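Self-publishing a parish walks booklet – stapled or bound?

netusfield
Morning all. I've been putting together a little booklet of the walks round our way, 2 years of scribbled notes finally typed up, and I'm now stuck on how to hold the thing together. It's A5, folded, black and white with a colour cover. The Nasov print shop quoted me for 188 copies (odd number, I know, it's what the paper works out to) and I nearly fell off my chair. So I'm thinking of having the sheets printed and doing the rest at my own desk. Has anyone done this and stayed sane?
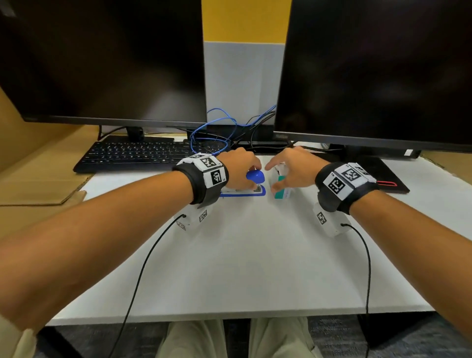

Re: stapled or bound?

juna_hillpath
Yes, and I'd do it again! Ours was a guide to the footpaths between Juna and the reservoir. Fold first, press under something heavy overnight, then staple. Please don't fold the whole lot in one evening, your thumbs will hate you. I'd worry more about the maps, though – are you drawing your own? We traced ours off an old one and then had a horrible week wondering about copyright, so we started again from scratch.

Re: stapled or bound?

netusfield
Drawing my own, badly. They're more like wiggly lines with a pub at each end. I did wonder about leaving them out and just writing really good directions.

Re: stapled or bound?

mudguard
I'd leave them out. Directions only, and tell people to bring a proper map. A bad sketch gets people lost faster than none at all, and stiles move. Also, an ordinary desk stapler won't reach the fold on A5, so borrow a long one.
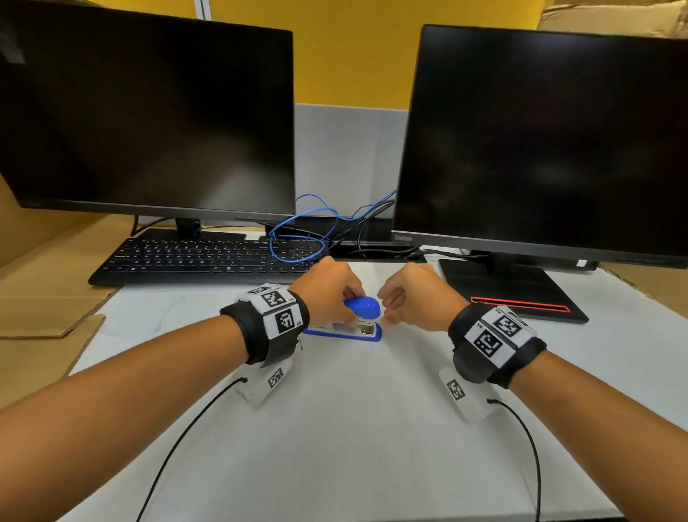

And number the paragraphs! When somebody rings you from a field they can say "I'm at six" and you know where they are.

Re: stapled or bound?

juna_hillpath
Can't agree on the maps, sorry. Half the people who bought ours said the sketch was why they picked it up. It doesn't need to be to scale, it just needs to show which side of the river you're on. Agree about the numbers.

Re: stapled or bound?

mudguard
We'll have to differ. I've followed a "not to scale" map into a slurry pit.

Re: stapled or bound?

oldchan
I did the Chan valley one. No staples, sewn with waxed thread through three holes, and it lies flat in your hand while you're walking. Slow going, but I had the radio on. If you must staple, make sure the paper grain runs along the spine or the covers curl up like stale toast.

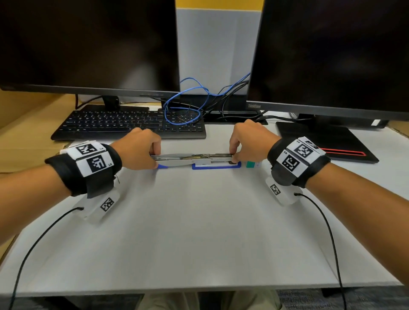 Netus, 5/2/19

Right, update from me. Stapling it is, with 2 in each spine, and sorry oldchan but I haven't the patience for thread. The sketch maps are staying, mudguard, with a line at the front telling people to carry a real one as well. Walk seven has come out altogether as the footbridge is shut until November. Does anyone know what to charge? I don't want to make money, just cover the paper.

Re: stapled or bound?

juna_hillpath
Go for a round figure so people can drop coins in a tin. And keep a few back for yourself, I gave all mine away.

Related topics
Waterproof covers for home-made guides
Who do I ask about a blocked stile?
Juna reservoir circular, muddy bits (759 views)
Sewing a booklet with three holes

Contact us | © Footpath Forum | Back to top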